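Talstead Shared Workshop — door-opening arm build
Progress report to the Woltham small grants desk
22 June 2021
From: Manee Pongsiri
Report 2 of the grant period

Short one this time, I know the form asks for more. Bench is booked in an hour and I want this in your inbox before then.

Where we are

Simulation side is moving. Hardware side is waiting on parts. Money is fine, see further down.

Since the last report: arm model loaded and tuned, cabinet model done (twice, the first had the hinge axis in the wrong place and the door swung through its own side panel). Contact between fingers and handle was the big time sink. Handle is thin, fingers kept sliding up it or popping off sideways. Thulani rewrote the contact settings over two evenings and it behaves a lot better now. Not perfect. Still get a jump now and then when the door nears the end of its travel.

You asked in your last note why we're not just trying it on the real cabinet. Answer is the real cabinet is screwed to the workshop wall and is where everybody keeps their drill bits. Also we have one arm. If we drive it into a door at full speed we have no arms.

What we're running

Each run is one attempt: reach, get hold of the vertical handle, pull, let go. Start position of the arm gets shuffled a little every time, so does the cabinet angle. Total so far is 1,575 runs. Target for this period was 1,000 so we are over, mostly thanks to leaving the machine going overnight at Thulani's place. Wood colors and lighting get changed too, that was his idea and I was against it (more render time) but the handle finder got noticeably less fussy about shadows afterward so fine, he was right.

Where it goes wrong, most common first:

Hand comes in too low on the handle and slips. Fixed in part by moving the approach point up.
Elbow gets close to the floor limit when the cabinet sits near the base. Planner refuses, run ends early. Not a real failure but it gets logged as one, need to seperate these.
Door opens part way and then the arm is in its own way. This is the hard one. It has to step the wrist around while the door keeps moving and we don't have a good answer yet.

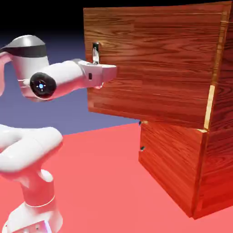 Talstead Workshop Reports, No. 2, p. 2

The simulated arm with the upper door swung out toward it and the hand down by the lower end of the handle. For the review we'd like to talk about door angles like this one, because there isn't a lot of room left between the door and the arm's own links and that is where item three on the list starts to bite. The cabinet has a lower front panel as well. We are leaving that alone until the upper door is dependable, one thing at a time.

Hardware

Base plate cut and drilled. Gornano shipped the wrist cable but it's the short version, swap requested, no date from them yet. Emergency stop is wired and tested on the bench with a lamp standing in for the arm. The workshop gave us the corner by the roller door, which is drafty but has its own breaker.

Test cabinet: Hämäläinen is letting us have a display unit with a scratched side. Scratches don't matter. It needs a similar handle fitted, a vertical bar, so what we learned in simulation has some chance of carrying over. I'll pick it up when I can borrow the van.

Money

Nothing spent outside the agreed lines. Cable swap should be free. We'd like to move what is left under "travel" over to "fixings and fasteners" if you're ok with that, neither of us is traveling anywhere. Please confirm by email, a yes is enough. Receipts are in the shared folder, the one for the drill bits is a bad scan and I'll redo it.

Next

Sort the failure log so planner refusals sit in there own column.
New wrist path for the wide-open door. Thulani has a sketch, I have a diffrent sketch, we'll try both.
First powered moves on the real arm, slow, no cabinet.
Real handle, real door, in August if the cable turns up.

One risk to flag — the workshop is closing for floor repairs at some point this summer and they can't say when. If it lands on our powered tests then the August item slips. Simulation work carries on regardless.

Open question for you: do you want the run logs themselves or is the summary sheet ok? The logs are big and pretty dull. Happy to send either.

Manee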